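# The Ferry to Astau

The last boat of the season left at six, and I was on it with two bags and a box of my mother's plates.

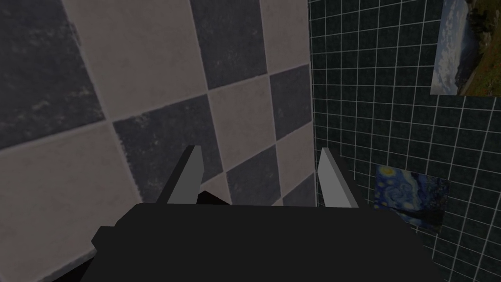
## Crossing

The man in the ticket office at Jallstead wanted 30 for the passage and 20 for the box. I told him the box was hand luggage. He said it was freight if I had to put it down to pay him, and I had already put it down.

I sat inside by the window. There were a few people going home with groceries, and a boy asleep on a coil of rope who should have been told to move. The engine was loud for the first mile and then I stopped hearing it.

My mother had left Astau when she was nineteen and had gone back once, in July, for a funeral. She stayed one night. She brought back the plates, which were white with a thin green line, and she never used them. When I asked why, she said they were for the house. We lived in an apartment above a shoe store.

After she died I found the deed in the drawer with the takeout menus. The house was at the end of Myklebust Road. She had paid the taxes on it every year, and the last bill was for 478.

## The house

It was dark when we got in. The woman who ran the store walked me up the road with a flashlight. She said almost 650 people had lived there when she was in school, and that the school was a boat shed now. She asked how long I was staying and I said I hadn't decided.

"Your mother said a night," she said.

The key turned on the second try. The power was off, so she held the light while I looked around. There was a table, a stove and a bed with no mattress. Somebody had swept. On the wall by the sink was a plate rack, built in, with slots for twelve.

"Who's been looking after it?" I asked.

"We take turns," she said. "Your mother sent a check to the store at Christmas. It was too much, most years."

She left me the flashlight and told me to bring it back in the morning. I heard her go down the road, and then a dog, and then a door.

I opened the box on the table. I had wrapped the plates in pages from the Jerkano catalog my mother used to get, the one with garden furniture she had no garden for. One had chipped on the boat. I washed them all anyway, in cold water - the pump still worked - and dried them on my shirt.

There were eleven. I put the chipped one on the end, next to the empty slot, and went to look for something to sleep on.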